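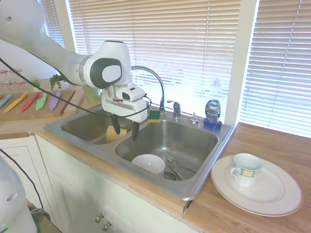 Lena Wallner
Fiction contributor

My aunt left her dishes for the morning. One bowl, one fork, the dinner plate on the counter beside the sink. I had driven 125 miles from Inirari with her spare key, and she was still in the hospital when I let myself in.

I started with the bowl. It didn't take long. I did the fork next and put it in the wrong drawer, then found the right one. She kept two sponges, one for dishes and one for everything else, and I had never learned which was which. I used the yellow one.

The plate had a raised pattern on the rim that I remembered from Sunday lunches. I ran my thumb around it under the water until the water got too hot.

The phone rang while I was drying. My cousin said she was awake and asking who had fed the cat.

I told him I was doing it now. I put the plate back on the counter, wet on one side, and went looking for the can opener.

Contact | © 2021 Fultix Stories | Back to top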